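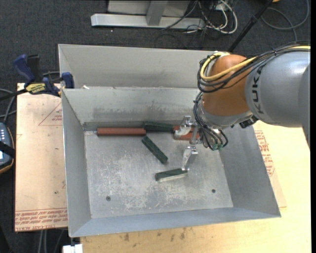

Unit 5: Resource loops in life-simulation games

Required play before Monday: Gristow, first 60 minutes, new save file. Do not use the quick-start option.

1. Terms

Source: any rule that adds currency or items to the player's stock.
Sink: any rule that removes them.
Loop: a source and a sink joined by a repeatable player action.

A farming plot is a source. Seed cost and tool repair are sinks. A house upgrade is a one-time sink and should be recorded separately.

2. Pacing by real-time clock

Some games tie sources to the system clock. Fruit grows back overnight; the shop closes in the evening. The cap on income is then set by the calendar, and skill has little effect on it. Players get past the cap by changing the clock. Kudo treats this as a design input — see the reading.

3. Worked case: Hikemora

The second house loan is 3795 coins. A player who sells everything gathered in one day earns 922. Ignoring sinks, the loan clears on the fifth day. With tool repair included, most saves in our class log took over a week.

4. Exercise

Draw the source and sink diagram for Gristow up to the first bridge. Mark every rule that depends on the clock. One page, by hand or typed.

Reading: Chiharu Kudo, "Waiting as a Rule," course pack. Optional: Shigeru Okabe's notes on shop prices, same pack.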